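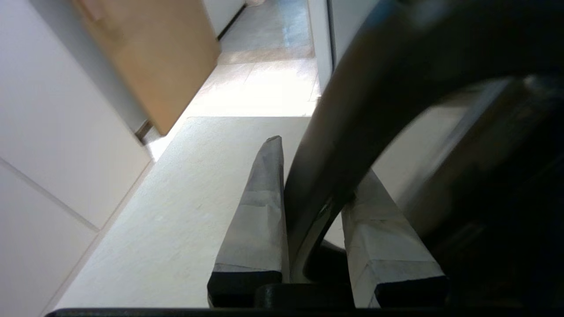 Wrist cam view, both fingers in their light gray wrap.

Gripper comparison working meeting, minutes
Tuesday, June 8, 2021
Present: bench group, software, purchasing (by phone, dropped off before item 5)
Notes typed during the meeting, fix anything wrong in the shared copy

1. Last minutes
Accepted. One change, the Trindik loaner goes back in November, not end of summer.

2. Where we are with the fingers
Candidates still the same. Zevik parallel gripper with stock fingers, Zevik with wrapped fingers, Zelluteo two-finger. The Trindik unit is parked until the adapter plate shows up.
Wrapped fingers have done their first full set in the kitchen. 100 tries, cabinet doors and light things off the counter. Bench group happy with grip on smooth handles, less happy with how the wrap creases. Folds show up on the faces and on the wrist camera they look like edges. Software says the finger tip tracker locked onto a crease instead of the tip more than once during the set.
Discussion of whether the wrap should go on in one piece or in strips. No agreement. One piece is faster to put on, strips lie flatter at the tip. Try both, same operator, same day.
Question from purchasing: can we just buy fingers with a grip surface already on. Yes from Zelluteo, price not in yet. Zevik does not offer it.
Stock fingers stay in the comparison as baseline. They slip, we know they slip, we still need the number.

3. Wrist camera
Long one. Main complaint is how much of the picture the robot takes up. Fingers, wrist housing and that dark curved piece coming up between the fingers and over to the top right. The curved piece is the worst, it sits so close it is just blur, and it hides the right side of whatever is behind.
Options talked through:
- move the camera bracket outward on the wrist. Cheap. Makes the wrist wider, may not fit between the cabinets and the counter
- tilt the camera down. Loses the far end of the room, which planning uses to find doors
- mask out the robot in software and live with the hole
- second camera on the arm. Cable routing again, nobody keen
Agreed to do the mask first, then the bracket if the mask isnt enough. Mask has to be redone every time the fingers are rewrapped, so software wants the wrap decision made before they start. Fair.
Exposure also came up. Sun on the tile floor at the far end is bright and the housing is very dark in the same shot. Auto exposure hunts when the arm turns. Try fixed exposure for the next set, write down the setting this time.

4. Doors
The open wooden door came up again. Is it a fixed part of the test or not. Some runs have it open, some shut, and the log does not say which. Runs with no door state in the log can't be used for the comparison, sorry.
From now on door position goes in the run sheet before the first try. Tape mark on the floor for the open angle.
White flat panels are hard for the depth estimate, little to hold on to except the seam. Bench group asked about putting stickers on them. Decided against for now, want to see plain panels first.

5. Controller
Joseph (the new controller build) ran on the bench only, not on the arm yet. Closing is smoother than the old one at low force. Drops the connection if the camera stream starts first, so start Joseph first and the camera second until fixed. Put this on the label on the cabinet.
Log file fills at 2000 lines and then overwrites from the top. That explains the missing starts of runs. Raise the limit or split by run, software picks.
Old controller stays on for the Zelluteo set so that we change one thing at a time. Some pushback, it means running the Zelluteo set twice. Kept anyway.

6. Plan for the rest of the comparison
4 sets left before we can write anything up:
wrapped, one piece
wrapped, strips
stock
Zelluteo
Same objects, same order, same door position. Stop the set if a finger wrap comes loose, don't patch and continue.

7. Money
Spent so far 1976 dollars, mostly the bracket parts and the adapter plate. Wrap material is next to nothing. Zelluteo quote still out.

Actions
Bench: both wrap styles on, pics of each before the first run
Bench: tape mark for door, new run sheet wth door line
Software: fixed exposure setting, log limit, then the mask
Purchasing: chase Zelluteo, ask Trindik about the plate
All: read the object list and say if something is missing

Any other business
Spare finger screws are in the wrong drawer again. Key to the kitchen goes back on the hook please.
Next meeting when the two wrapped sets are done, date to follow by mail.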